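Rückblick auf unseren Besuchstag in der Versuchshalle Zumville

Dienstag, 9. März

Liebe Leserinnen und Leser, liebe Gäste,

es hat ein wenig gedauert, bis wir dazu gekommen sind, die Galerie zum Besuchstag fertig zu machen, und wir bitten alle um Nachsicht, die seit Februar immer wieder freundlich nachgefragt haben. Dafür ist sie jetzt da, und wir haben beim Zusammenstellen selbst noch einmal große Freude gehabt! Gleich nach dem Öffnen der Türen stand die halbe Nachbarschaft im Foyer, dazu zwei Schulklassen, viele ehemalige Kolleginnen und Kollegen und einige Familien, die eigentlich nur auf dem Weg zum Markt waren und dann bis zum Nachmittag geblieben sind (der Kuchen mag seinen Anteil daran gehabt haben).

Dörte Diekmann hat die Gäste am Vormittag begrüßt und gleich zu Beginn versprochen, dass man an jeder Station fragen darf, so viel man möchte. Das wurde wörtlich genommen. An manchen Stationen kam die Vorführung vor lauter Fragen kaum in Gang, und so soll es an einem solchen Tag ja auch sein. Wer wissen wollte, warum ein Roboter bei einer Schraube zögert und bei einem Karton nicht, bekam eine Antwort, und wenn sie länger ausfiel, dann meistens, weil sich daneben schon der Nächste mit einer Anschlussfrage angestellt hatte.

Besonders gut besucht war der Rundgang durch Halle 2, den wir wegen des Andrangs am Nachmittag noch einmal zusätzlich angeboten haben. Er begann bei Prustutis, unserem Projekt zum Greifen ungeordneter Teile, und führte dann hinüber zu Draster, wo es um das Sortieren von Paketen geht. Bei Prustutis wollten vor allem die Kinder gar nicht mehr weg - jeder Griff wurde kommentiert, und bei manchen Teilen wurde vorher eifrig getippt, welches als nächstes an die Reihe kommt.

Für alle, die nicht dabei sein konnten, haben wir die Station hier noch einmal aufgenommen. Zum Vergrößern bitte anklicken.

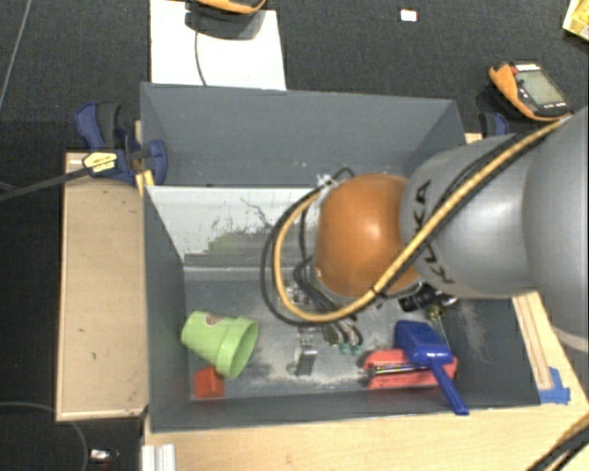 Abteilung Handhabung und Greiftechnik, Versuchshalle Zumville

Der KUKA-Arm über der grauen Kiste, in der unter anderem ein hellgrüner Blumentopf und eine blaue Schaufel liegen. Gerade solche bunt gemischten Sachen machen das Greifen so spannend, denn ein umgekippter Topf will ganz anders angefasst werden als ein kleiner Metallblock.

Ein herzliches Dankeschön geht an die Firma Powell, die uns für den Tag Stellwände und Sitzbänke überlassen hat, und an alle, die beim Auf- und Abbau mit angepackt haben. Danke auch für die vielen Einträge im Gästebuch, wir haben jeden einzelnen gelesen!

Wer die Station gern einmal in Ruhe sehen möchte, kann sich für eine Gruppenführung anmelden. Schulklassen und Vereine sind sehr willkommen, am besten mit ein paar Wochen Vorlauf. Das Anmeldeformular liegt auf der Seite »Besuche«, Rückfragen nimmt das Sekretariat unter der Durchwahl 848 entgegen.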